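Bandthorpe market to keep its Saturday-size pitch fees for another year

Traders will pay the same rents until next April after the parish agrees to hold charges

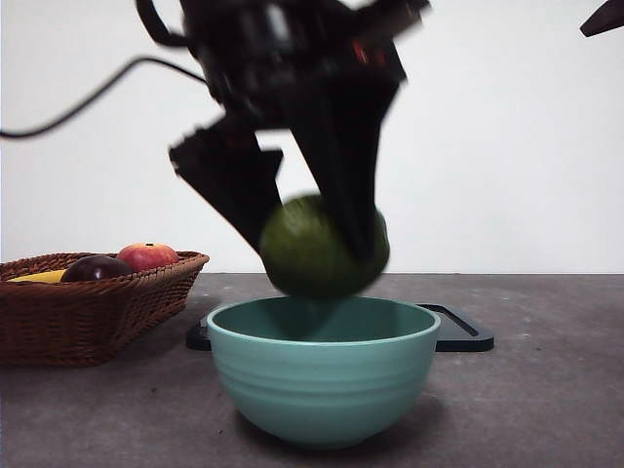

Fruit and vegetable sellers at Bandthorpe's covered market will not see their pitch fees go up this year, after Brercombe District Council agreed to hold charges at their present level until next April.

The decision, taken at an evening meeting that ran until shortly before 10pm, means a standard pitch will stay at £49 a week, including water and waste collection. Officers had put forward an increase to help meet the cost of repairs to the market hall roof, where rainwater has been getting in above the northern aisle.

Councillors voted instead to pay for the repairs out of money set aside for public buildings, and to look again at the fees once the work is finished.

The market has lost four regular traders in the past two years. Two of them sold fresh produce, and their pitches have been let since then on a casual basis, mostly to stalls selling phone covers and household goods. Several people who wrote to the council during the consultation said they now went to the retail park at Pudevby for fruit and vegetables because there was less choice in the hall than there used to be.

Griet Lambrechts, who has sold fruit from a corner pitch in the hall for most of her working life, spoke at the meeting on behalf of the other food traders.

"The margin on a box of fruit is very small," she told councillors. "If it is soft by the afternoon I have lost it. A few pounds a week on the rent sounds like nothing in this room, but it comes out of the same small pot as everything else."

She said wholesale prices had been hard to predict over the winter. Avocados and mangoes in particular had gone up and down from one week to the next, and she had stopped writing price cards in advance.

"I used to do them the night before," she said. "Now I do them when the van is unloaded."

The council's report on the market, published ahead of the meeting, said that the hall covers its day-to-day running costs but brings in too little to pay for larger repairs. Heating and lighting are the biggest items after staff wages. The report suggested that some savings could be made by changing the lights over the central aisle and by shutting the side doors on Mill Passage in cold weather, although traders near those doors are against the idea and say much of their passing trade comes in that way from the bus station.

That proposal was not put to a vote. It will go back to officers, who have been told to talk to the traders concerned before bringing it forward again.

Roof work is due to start in the summer and will be carried out in stages so that the hall can stay open. Stalls in the northern aisle will be moved to the car park side of the building while the work above them is done. They will be under a temporary cover, and the council has said they will not be charged for any day on which the cover cannot be used because of high winds.

Traders asked for the move to be kept clear of the run-up to Christmas, and a line to that effect was added to the decision before the vote. If the contractor falls behind, the remaining section will be left until the new year.

The meeting also heard from Ackah, the wholesale firm that supplies around half of the food stalls in the hall from its depot outside Pudevby. The firm asked for the loading bay behind the market to be opened earlier in the morning. Vans at present have to wait until 6am, when the gates are unlocked, and often queue along Tanner Street with their engines running.

People living on Tanner Street have complained about the noise, and a letter from residents was read out in support of the firm's request. They said they would prefer vans to go straight in and unload in the yard, where the wall keeps most of the sound away from the houses.

Councillors agreed to a trial in which the gates will be unlocked at 5.15am. Drivers will be asked to switch off their engines while unloading and not to use the metal roll cages before 6am, and to carry goods in by hand or on rubber-wheeled trolleys until then. The trial will last through the spring, and residents will be asked for their views before it is made permanent.

There was less agreement over the empty pitches. One suggestion was to let them at a lower rent to new food traders for their first few months. Some of the existing stallholders said this would be unfair on those who had paid the full amount through lean years. Others said a full hall would bring in more shoppers and that everyone would gain from it.

Ms Lambrechts said she was in favour, provided that new traders signed up for a full year.

"We have had people come in for the good weather and go again in October," she said. "That is no use to a customer who wants potatoes in January."

A decision on starter rents was put off until the next meeting. Officers will bring back figures showing what the scheme would cost and how similar schemes have been run at other markets in the county.

Councillors also asked for a count of shoppers to be made at each entrance, as the last one was done before the bus station was rebuilt. No start date has been given for this.

In the meantime, the opening hours of the hall will not change. Food stalls trade from 8am, with the rest of the hall opening at 9am, and the doors are closed at 4.30pm. The café on the upper level will shut for a short time while its kitchen extractor is replaced – notices will go up by the stairs once the dates are known.

Anyone wishing to apply for a pitch can pick up a form from the market office, next to the Tanner Street entrance, or ask for one at the library. Applicants for food pitches will need to show proof of registration and public liability insurance. Forms for casual pitches are separate and should be handed in at the office by noon on the day before trading.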